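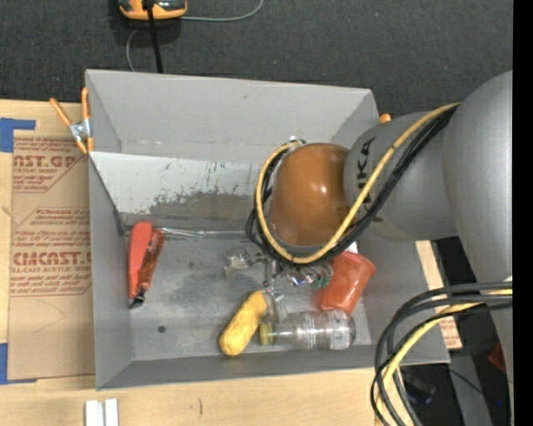
Condo: cartão de dados e regras de operação

Conjunto de episódios de preensão em caixa, recolhidos com braço industrial, garra e câmara fixa. O documento cobre o conteúdo do conjunto, as regras seguidas durante a recolha e as condições em que os episódios podem ser usados para treino ou avaliação. Substitui o ficheiro de notas que acompanhava a primeira entrega.

Responsável pelo conjunto: Margaux Guillot
Regras de célula e segurança: Rianne Hoekstra
Anotação e controlo de qualidade: Killian Courtois
Local de recolha: laboratório Vullthorpe
Versão: 2

Conteúdo

O conjunto tem 836 episódios. Destes, 574 pertencem à partição de treino e os restantes à partição de avaliação. A divisão foi feita por sessão de recolha, de modo que nenhuma sessão aparece nas duas partições. Quem redistribuir os episódios ao acaso perde esta garantia e deve declará-lo nos resultados.

Cada episódio contém:

- sequência de imagens a cores da câmara fixa;
- posições e velocidades articulares do braço;
- estado comandado e estado medido da garra;
- lista dos objetos colocados na caixa;
- código de fim de episódio (ver Códigos).

Não há dados de força no punho. O sensor previsto na proposta inicial não foi montado, e os campos correspondentes no esquema existem mas estão vazios.

Objetos

Os objetos são de uso corrente e de geometria variada: garrafas de plástico transparente, copos, ferramentas manuais, peças alongadas de superfície irregular. As garrafas são usadas fechadas, com a tampa colocada. Objetos transparentes têm etiqueta própria (transparente = 1) e devem ser avaliados em separado, porque a taxa de erro da segmentação automática sobe bastante nesta classe.

Regras para a lista de objetos:

1. Nenhum objeto com lâmina, ponta cortante exposta ou bateria instalada.
2. Nenhum recipiente com líquido.
3. Objetos fissurados são retirados e o identificador não é reutilizado.
4. A substituição por um exemplar igual obriga a novo identificador.

A regra 4 foi introduzida a meio da recolha. Nos episódios 1 a 432 um identificador pode corresponder a dois exemplares do mesmo modelo.

Célula e fixação da caixa

A caixa assenta no tampo da mesa e é presa com grampos de mola no bordo. Os grampos entram no modelo de colisão como volumes fixos. Deslocar um grampo sem atualizar o modelo invalida a sessão a partir desse momento.

As chapas acrílicas de reserva conservam o papel de proteção enquanto estiverem na célula. As referências de posição sobre papel ou tampo fazem-se com fita azul, nos cantos. Marcas a lápis não contam como referência.

O desgaste do fundo da caixa é aceite e não se corrige. Riscos e manchas acumulam-se ao longo da recolha, e um modelo treinado apenas com as primeiras sessões pode confundi-los com objetos pequenos. Não pintar nem lixar o fundo entre sessões da mesma campanha.

Cabos

Os cabos do punho e da garra seguem ao longo do braço, agrupados por abraçadeira, com folga suficiente para a rotação completa permitida no programa. Antes de cada sessão:

- levar o punho aos dois limites de rotação, em velocidade reduzida;
- confirmar que o laço de cabos não prende no bordo da caixa nem nos grampos;
- verificar a abraçadeira e substituí-la se deslizar;
- registar a verificação com iniciais.

O laço oculta parte da caixa em muitas poses. As máscaras de oclusão incluem braço, garra e cabos numa única classe. Jade Girard testou a separação dos cabos em classe própria e a concordância entre anotadores foi demasiado baixa para a manter.

Segurança

A avaliação de risco da célula tomou como base a ISO 10218 e a ISO 12100. Este cartão não a substitui, e quem reproduzir a montagem tem de fazer a sua.

- Mãos fora da caixa com os acionamentos ativos. Repor objetos só com paragem confirmada no painel.
- Velocidade reduzida em modo manual, com dispositivo de habilitação premido.
- Um único operador com a consola. A passagem de turno faz-se com o braço parado.
- Depois de qualquer contacto não previsto com a parede da caixa: parar, inspecionar os dedos da garra e repetir a calibração.

Códigos

0: objeto retirado e largado na zona prevista
1: preensão falhada
2: objeto perdido durante o transporte
3: paragem pelo operador
4: paragem pelo controlador

Os episódios com código 3 ou 4 mantêm-se no conjunto. Excluí-los do treino é admissível; excluí-los da avaliação não é, salvo indicação expressa na tabela de resultados.

Limitações conhecidas

Uma só câmara, uma só caixa, um só tipo de garra. A iluminação varia pouco. Os reflexos na cúpula do punho e no plástico transparente produzem falsos positivos no detetor de referência. A sincronização entre imagem e articulações foi corrigida em março por Blandine Bailly; as sessões anteriores trazem o campo sync_corrigido = 0 e não servem para estimar latência.

Utilização

Permitida para investigação e para ensaios internos. A utilização para validar funções de segurança está excluída. Alterações ao esquema são propostas por escrito a Margaux Guillot, com um episódio convertido em anexo.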